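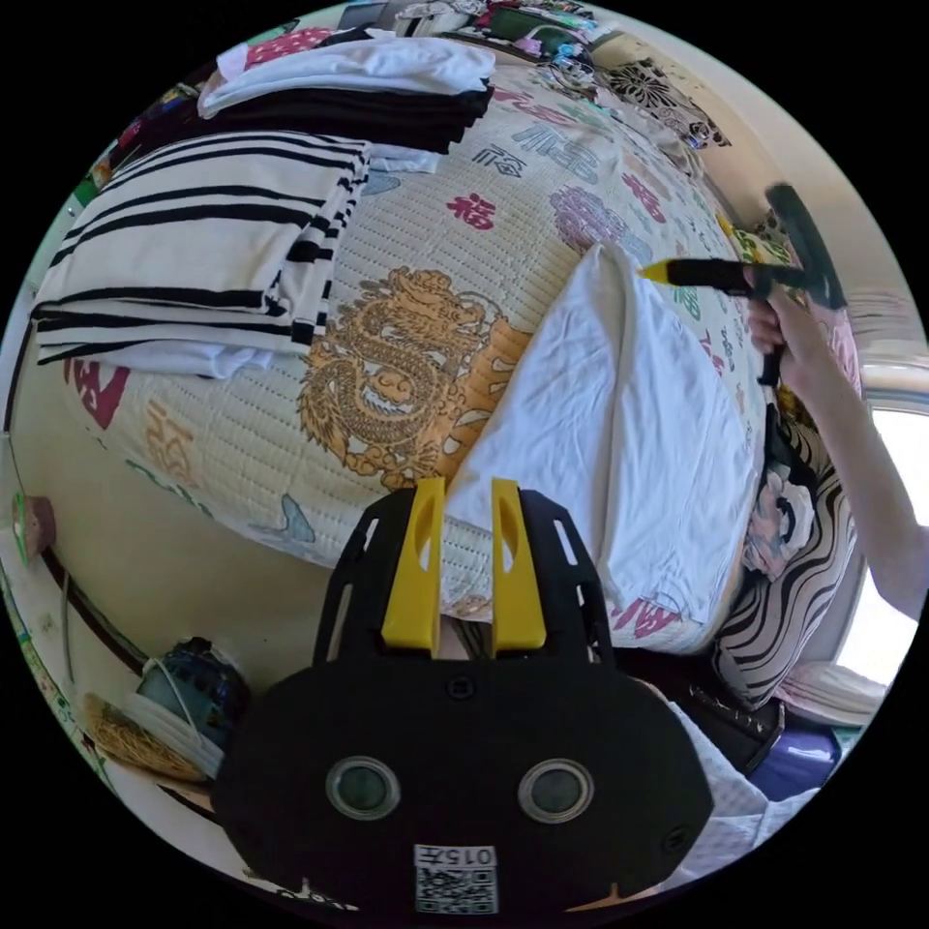
Several readers of the April edition wrote in to ask whether the Estrella can do the folding by itself yet. It can't. One of them added that her last machine "only ever managed towels, and I still did the shirts."

Section 4. Folding on a bed

The Markavus program handles flat, single-layer garments. Mixed laundry still needs a person.

1. Spread one garment on the bed with the hem toward you. White clothes on a white sheet are hard for the program to find — use a colored or printed cover.

2. Smooth out deep wrinkles by hand. A ridge down the middle may be read as an edge.

3. Keep finished piles to one side, clear of the garment being folded.

4. Select Fold, then Single. The program stops after 120 seconds if it finds no corner.

5. If error 677 appears, lift the garment, lay it down again and press Resume.

Note: Striped clothes take longer. Sleeves are often folded unevenly, and the program does not go back to correct them.

Caution: Keep hands away from the fingers while they are closing. Do not use the program on clothes with pins or loose buttons.

For socks, fitted sheets and anything inside out, fold by hand. See part sheet 1383 for replacement fingers.

Nenwood, revised 09/09/2024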